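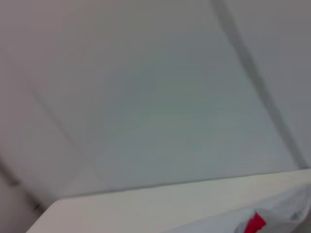
Panel seams, back room

2021-09-20, Kha Trình

Went over the pale panels again before lunch. The dark gray seam on the right is the one to deal with first. It gets a little wider as it goes down and it shows from a distance. The one on the left is much fainter and I would leave it until the filler order from Batista is in. No marks or lettering on the big panel that I can find.

Color is still a question. The big panel goes pinkish toward the left and a bit green or blue in the middle. Sointu thinks it is only the light. I held the Trollska card up to it in two spots and got two different answers, so I will try again in the morning with the overheads off.

Filler: 40 g of powder per batch is plenty, it goes off fast. The July batch was too thick and dragged. Sand with 100 first, then finer. Do not lean on the edges.

Junley quoted 307 for a replacement panel, delivery extra. Not ordering yet.

To do
- tape both sides of the right seam
- ask Sointu Jääskeläinen where the wide knife went
- return the Erninitz sample board
- check the smaller panel to the right, it looks slightly darker than the big one

Workshop notebook, internal. Questions to Kha or Sointu. Back to top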